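Chapter 2
What the Arm Costs After You Have Paid for the Arm

Every equipment budget begins with a brochure, and the brochure has one number in it. When Selina Marti drew up the first plan for the computer teardown cell at Kiltberg, she copied that number into the top row of a spreadsheet and felt that the afternoon had gone well. By April the spreadsheet had 51 rows. The arm was still in the first one, looking cheap.
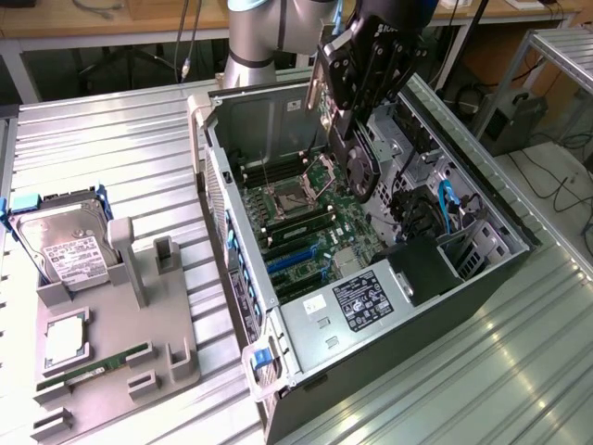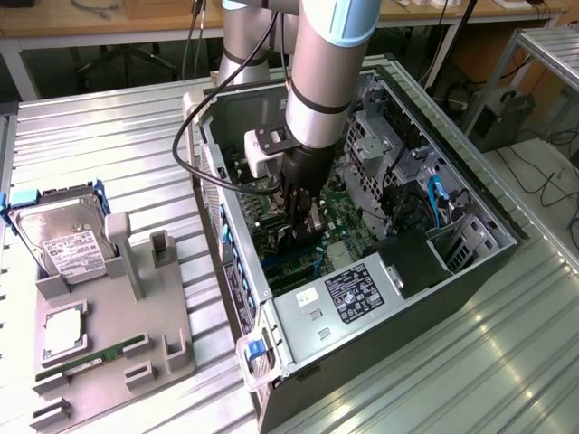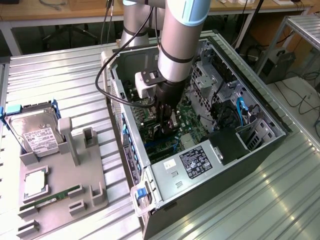 In all three views, a gripper reaches into an open tower, with a tray of parts to its left.

Which should be priced first, the arm or the fixtures?

Price the fixtures first. The parts you mean to handle decide the shape of the tray, the tray decides the reach, and the reach rules out half the arms in the catalog before a salesman has bought you lunch.

Marti's tooling line came to $2339, against an original estimate of "misc." Her colleague Spyros Kos, who had written "misc.," defended it as accurate. We will return to his method in the section on contingency, where it does less harm.

This chapter covers purchase price, tooling, floor space and spares, in the order the invoices tend to arrive. Set aside 20 percent for the things you forgot. Readers who believe they have forgotten nothing should begin with the exercises and come back when they are ready.

Plonov Textbooks, Kiltberg. Copyright August 2020. Corrections to the editor, Snežana Omerović. Back to top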